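Handbook > Planning Your Purchase > Section 3: Trying the work in simulation

Last updated: 2021-08-28

3. Trying the work in simulation before you order

This is the part of the planning guide we most enjoy writing, and we hope you'll enjoy doing it! By now you should have your job list from Section 2 (ours at Serngate began with doors, shelves and carrying post between rooms). Section 3 takes that list and runs it on a simulated two-armed robot, so the order form you fill in later is based on work you've watched.

You will need:
- the Trombridge planning package, installed on any fairly recent desktop
- your job list
- a tape measure and a plan of the rooms
- the budget sheet (Pendby layout, tab 2)

3.1 Building the room

1. Measure the room where most of the work will happen. Write down the width of every doorway and the height of every handle.

2. Open a new room file and put in the walls and floor first, then the doors. Furniture can wait.

3. Add the tables and tall items the robot will have to reach over or past. Plain shapes with a wood finish will do. Styliani Xenos spent a whole happy afternoon on skirting boards for our first room, and it made no difference to the costing.

4. Load the two-armed body and bring it up to the work. Switch to the over-the-shoulder view and check both grippers against the far side of the table. 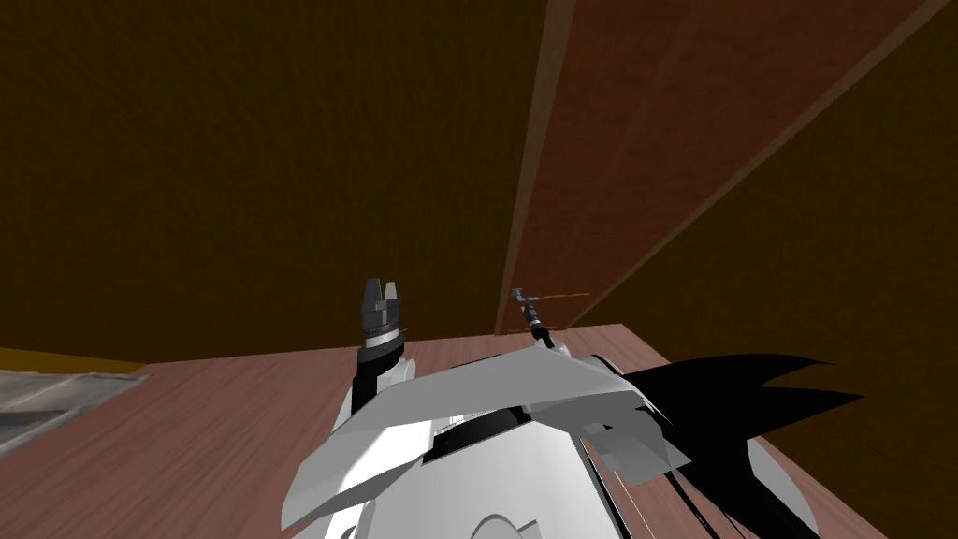 Fig. 3a. Over-the-shoulder view with both arms forward at the table.

5. Save the room under a name that includes the room number. You'll be making several.

Note: The over-the-shoulder view leans a good deal and takes some getting used to. Use the plan view for measuring and keep this one for judging reach.

3.2 Running a door job

Doors are a lovely first test. They call for reach, grip and a bit of clearance all at once, and nearly every building plan has one in an awkward spot.

6. Choose one door from your list and set its handle type. Lever handles and round knobs are costed separately on the budget sheet, so take care to pick the right one.

7. Bring one gripper to the handle and leave the other arm raised and open. Pause the run at this point and look at the space on either side of the body.
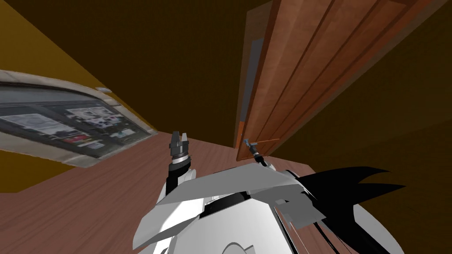

8. Note the arm you used and the position of the body, then let the run carry on. Do the same door again with the other arm.

9. Repeat for each door on the list. We do 30 runs per door, which fits nicely into a lunch break.

Caution: Do not order grippers on the strength of a single good run. Change the starting position between runs or you will only learn about one spot on the floor.

3.3 Filling in the budget sheet

10. Enter the run results in column D. The sheet marks each job as "buy now", "buy later" or "leave to people".

11. Enter the gripper price from your supplier's quote. Our two quotes for a matched pair of Sowa grippers were 1,530 and 1,183, both before delivery, and the lower one left out the wrist fittings. Ask for those to be listed on their own line.

12. Add spare fingers, training days and a year of servicing. These are easy to forget when you're excited about the robot itself (we were!).

13. Send the sheet and your saved rooms to Tamara Kovalchuk for checking. Plans for more than one building go to Solomiia Prokopenko as well.

Note: If your sheet comes back with jobs moved to "buy later", keep the room files. You can run them again when the next body is released.

Continue to Section 4: Power, floor space and charging.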